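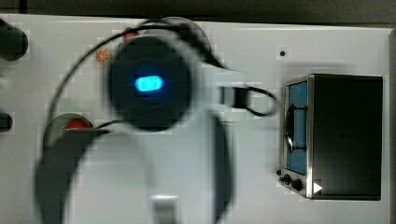
Vacuum Casting and Finishing Technician

Employer: Delorme Castings
Location: Marnora works, on site
Hours: full time, 40 hours a week
Contract: permanent, after a probation period
Reports to: Yannick Millet, workshop manager
Start: September, or as soon after that as your notice allows

Delorme Castings makes short runs of plastic parts for companies that are not ready to pay for steel tooling, or that will never need enough parts to make it worthwhile. Most of our work is polyurethane vacuum casting from silicone moulds. A customer sends a CAD file, we make or buy in a master, finish it by hand, pour silicone over it, cut the mould and cast from it until the mould is worn out. Typical parts are housings, covers, knobs, grips, seals and clear lenses.

There are 13 of us at Marnora. The casting room has been one person short since spring and we want to fill the gap with someone who will stay and learn the whole process. The post is mostly bench work. You will be on your feet for much of the day and you will have silicone on your sleeves by the end of it.

What the job involves

You will prepare master patterns for moulding. Masters come to us as printed or machined parts and nearly all of them need filling, sanding, priming and sanding again before they are good enough to copy. Silicone picks up everything, so a scratch left on the master will be on every casting. Some customers ask for a texture, a gloss surface or a polished clear part, and those take longer.

You will plan and build moulds. This means choosing the split line, placing the feed and the risers, building the box, mixing and degassing the silicone, pouring it and cutting the cured block open without damaging the master. Our lead caster plans the difficult moulds at present, and you would take over the simpler ones first.

You will cast parts. Resins are weighed and mixed under vacuum, poured, cured in the oven and demoulded. We use rigid, flexible, clear and heat-resistant grades, and each has its own pot life and cure time. Batches vary from a single part to up to 56, and the larger ones are spread over several moulds.

You will trim, fit and finish. Feeds and risers are cut off, flash is removed, holes are reamed and brass inserts are fitted. Parts that go together are assembled and checked before they leave. We do our own painting for small orders and send the rest out.

You will keep records. Every mould has a card with the resin batch, the mix weights, the oven settings and the number of pulls. Please take this part of the job seriously. When a customer comes back a year later and asks for the same colour and hardness, the card is what we work from.
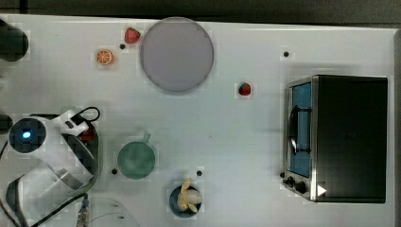

Toy strawberries, an orange slice and a plate on a white tabletop.

What we are looking for

You need to be good with your hands and patient with small jobs. You should be able to read an engineering drawing, including tolerances and section views, and use calipers, a height gauge and a scale accurately.

We would like you to have at least 2 years in a hands-on workshop job. This does not have to be in casting. People have come to us from pattern making, model making, dental laboratories, furniture, boat repair and prop making, and all of those are relevant. If you have trained at college and built a solid set of your own work in your spare time, apply and tell us about it.

The following would help, but we can teach all of them:

Silicone mould making or resin casting at any scale
Spray painting, including colour matching
Opening and measuring CAD files (we use Nasusura for viewing and for simple changes to split lines)
Milling or turning on manual machines
Running and cleaning resin printers

You do not need to be a designer. The job includes very little drawing work, and applicants who mainly want to do CAD are likely to be disappointed.

You must be able to work safely with isocyanates and solvents. We provide extraction, air-fed masks, gloves and overalls, and there is yearly health monitoring. If you have asthma or have been sensitised to resins in an earlier job, please speak to us before applying so that we can talk about it properly. It may rule out the casting room but we sometimes have finishing work that can be done away from it.

You need to be able to lift a full mould box on to a trolley with help. The building is on one level with step-free access from the car park.

Training

For the first few weeks you will work alongside our lead caster. You will start with trimming and sanding, then mixing, then pouring simple open moulds, and move on to two-part moulds once your castings are coming out clean. There is no fixed timetable for this. Some people take to cutting moulds quickly and find masters slow, and others are the opposite.

You will also spend time with the printing and machining side of the workshop so that you know how masters are made and what can be asked for. If a master arrives with a wall too thin to fill, or with no draft where it needs some, you will be expected to notice and raise it before the silicone is mixed.

Once you are signed off on two-part moulds you move up a pay grade. A further grade is open to anyone who can plan and cast complex multi-part moulds without supervision.

Pay and conditions

Pay depends on experience and is set by grade. We send the full pay grades to anyone who asks, and to everyone invited to interview. Overtime is paid at a higher rate and is never compulsory. There is a workplace pension, sick pay from the first day of employment, and paid holiday that can be taken at any time except the weeks when we are closed.

The normal day starts at 7.30am. The casting room is not staffed at night. Oven cures run on timers and the person who set the cure is not expected to come back in for it. We finish early at the end of the week once the moulds are cleaned down and the benches are clear.

Overalls, boots and safety glasses are supplied, including prescription glasses if you need them. You can bring your own hand tools but you do not have to. Anything you bring should be marked with your name.

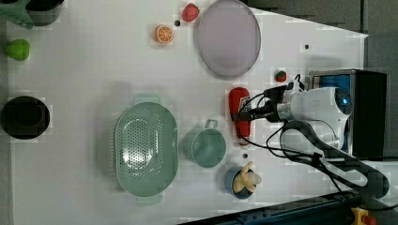
Parking is free. The Uveletti bus stops at the end of the road and the first one of the morning gets in before the start of the shift, though with little time to spare. There is a covered rack for bicycles, a shower, and a kitchen with a fridge and a microwave. Food and drink are not allowed in the casting room or the spray booth.

How to apply

Send us a CV of no more than a couple of pages and a short letter. In the letter, tell us about one thing you have made or repaired, how you did it and what went wrong along the way. We are more interested in this than in a general statement about yourself.

Please include a few photographs of your work. Phone pictures are fine. Close views of edges, joints and surfaces are more useful to us than one view of the whole piece. If your work is covered by a confidentiality agreement, say so and describe it in general terms. Do not send us anything that belongs to a former employer.

Applications should be addressed to Yannick Millet and can be handed in at reception, posted to the Marnora works or sent through the contact page on this site. Choose "Vacancies" from the list so that it reaches the right inbox. We will confirm that we have received it.

We are not using recruitment agencies for this post.

Interviews and bench test

We will read applications as they come in and invite people in small groups. The interview is an informal talk with Yannick and the lead caster, followed by a walk round the workshop.

After that there is a bench test, which is paid. You will be given a printed part with visible layer lines and asked to bring one face of it to a finish suitable for moulding. You will also be given a cured casting to trim, and a drawing to check it against. We do not expect you to finish everything. We look at how you set up, which abrasives you pick and whether you measure as you go. All tools and protective equipment are provided, but please wear clothes that you do not mind getting dusty and shoes with closed toes.

If you need any changes to the interview or the test, such as more time, a seated bench or written instructions, tell us when you reply to the invitation and we will arrange it.

Everyone who comes in for the bench test will get a decision by phone, and written comments on the test if they would like them. Travel costs to the interview are refunded on production of a ticket or a mileage note.

The vacancy stays open until it is filled and this page will be taken down when it is.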